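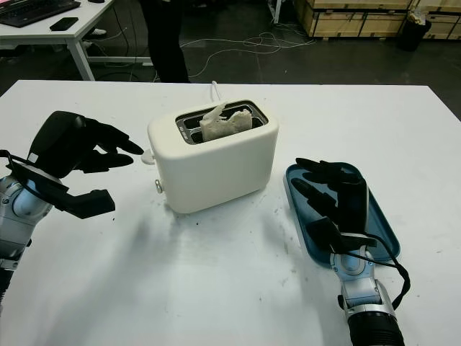 Vol. 18, No. 2

**Zillgate bakery to close its Mill Lane shop**

The Didenko bakery in Zillgate will shut its Mill Lane shop at the end of February, after trading from the same building since 1925. Baking will move to a unit on the Workex estate, and the bread will be sold from the market hall and through shops in Zotville.

Calum MacLeish, who has run the business for 18 years, said the lease was up for renewal and the new rent was more than the shop could carry. The ovens also need replacing, and the lane is too narrow for the delivery lorry the landlord would have had to allow in.

"We looked at staying and baking somewhere else, but then you are paying for two places," he said. "The staff would sooner have the work than the address."

All the bakers are moving to the new unit. Two of the counter staff will run the market hall stall, which opens at 7.30am and will keep the shop's present prices until the summer. The white tin loaf, the seeded cob and the fruit teabread will stay on the list. Filled rolls will stop, as the stall has no fridge.

Customers with standing orders have been sent a letter asking where they want to collect. Anyone who has not had one should ask at the counter before the shop closes. Loyalty cards can be used at the stall.

The Mill Lane building has 108 square metres of floor space over two storeys and will be advertised to let in the spring. The painted sign above the door belongs to the bakery and will be put up at the Workex unit.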